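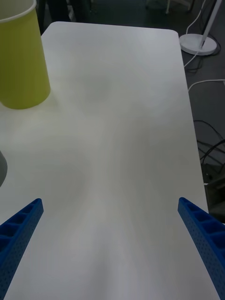 グリットレー 九月

グリットレー館 共用作業室運営部会 議事録

開会 午後二時
場所 グリットレー館 共用作業室
出席 部会員八名(定足数を満たす)
配付資料 前回議事録、備品一覧、紙コップ購入見積書、作業台使用要領改正案

一 前回議事録の承認
前回議事録について、事務局より字句の訂正一件の報告があった。「白色卓」とあるのを「白色作業台」に改めるものである。訂正のうえ、異議なく承認した。

二 白色作業台の使用について
事務局より、白色作業台の使用状況について報告があった。各利用団体とも天板中央を空けておく取扱いがおおむね定着しており、次の利用者が準備に要する時間も短くなったとのことである。
部会員より、天板の清拭に用いる布が団体ごとに異なり、研磨剤入りのものが使われた例があるとの指摘があった。天板は艶のない仕上げであり、強くこすればその部分だけ光沢が出るおそれがある。協議の結果、清拭には備付けの布と水のみを用いることとし、洗剤を要する汚れが生じた場合は事務局に申し出るものとした。
また、別の部会員より、天板に直接筆記具で印を付けることの可否について質問があった。事務局は、現行の要領に明文の規定がない旨を答えた。印を付けることは認めない旨を改正案第四条に加えることで合意した。

三 紙コップの色分けについて
作業台で小物の仕分けに用いる紙コップは、現在、灰色と黄緑色の二種である。前回の部会において、灰色を「未確認」、黄緑色を「確認済」の区分に充てることを試行として定めた。今回、その継続の可否を諮った。

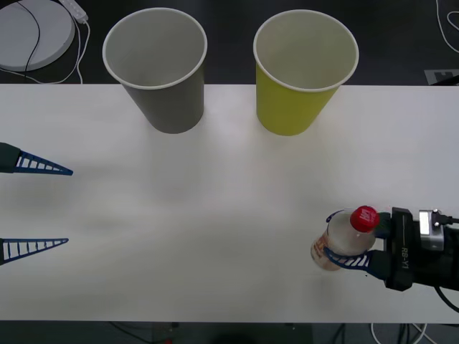
図二 作業台に置かれた灰色及び黄緑色の紙コップ

事務局より、試行期間中に区分の取違えに関する申出が二件あった旨の報告があった。いずれも新規に利用を始めた団体からのもので、色の意味を記した掲示が入口側にのみあり、作業台からは読み取りにくいことが原因と考えられる。
部会員より、次の意見が出された。
・色分け自体は分かりやすく、継続が望ましい。
・色の見え方には個人差があるため、色のみに頼らず、必要に応じて文字の札を添えるべきである。
・コップを天板の奥の縁に寄せて置くと、手前を広く使える一方、倒れた際に中身が床へ落ちやすい。置き場所の目安を決めておきたい。
置き場所については意見が分かれた。縁から手のひら一つ分を空ける案と、作業の内容に応じて利用団体の判断に委ねる案とが示され、採決は行わず、次回まで各団体の意見を聴くこととした。
色分けの継続及び文字の札の追加については、全員の賛成により決定した。札の文言は事務局に一任する。

四 紙コップの購入について
事務局より、リナス商会及びミクデール紙業の見積書の説明があった。いずれも二色を合わせて百個を一組とするもので、リナス商会は一組四千円、ミクデール紙業は送料が別に加わる。
部会員より、従来のものと口径が変わると手持ちの蓋が使えなくなるとの発言があり、事務局が見本により寸法を確認したところ、リナス商会の品は現行の蓋に適合するとのことであった。ミクデール紙業の品については見本が届いておらず、確認できていない。
協議の結果、リナス商会より一組を購入することを承認した。支出は消耗品費による。使用後のコップのうち傷みのないものは再使用し、縁のつぶれたものは廃棄する。廃棄の判断は当日の利用責任者が行う。

五 作業台周辺の床について
部会員より、作業台の周辺の床に電源タップとケーブルがあり、椅子を引く際や清掃の際に注意を要するとの発言があった。とりわけ白いケーブルは余長が輪になっており、足先を掛けるおそれがあるとの意見があった。
事務局は、結束用の面ファスナーが備品棚にあること、床用の配線覆いについては在庫がないことを説明した。当面は余長を束ねて壁側に寄せることとし、配線覆いは長さを測ったうえで次回に見積りを提出する。なお、電源タップの移設は施設管理係との調整を要するため、事務局から同係に照会する。

六 作業台使用要領の改正
改正案について、事務局が逐条で説明した。議題二の合意を受けて第四条に一項を加え、第六条の「使用後速やかに」を「使用時間内に」と改めた。後者は、片付けが次の団体の使用時間に及ぶ例が続いたことによる。
部会員より、第八条の破損届の様式が旧来のままであるとの指摘があり、様式は別途改めることとした。以上の修正を加え、改正案を承認した。施行は翌月の初日からとし、改正後の要領は作業室内に掲示する。

七 その他
(一)スラウイ工芸会より、共用棚の下段を継続して使用したい旨の申請があった。現に他の希望がないことを確認し、年度末までの使用を認めた。
(二)作業室の鍵の返却が遅れる例があるため、返却時刻を鍵札に明記する。
(三)備品一覧のうち、裁断機の欄に重複がある。事務局において訂正する。

次回までの処理事項
・色分けを示す札の作成(事務局)
・紙コップの置き場所に関する意見の取りまとめ(各部会員)
・配線覆いの見積り及び電源タップに関する照会(事務局)
・破損届様式の改訂案の作成(事務局)

次回の開催日時は、会場の空き状況を確認のうえ事務局より通知する。

閉会 午後四時

以上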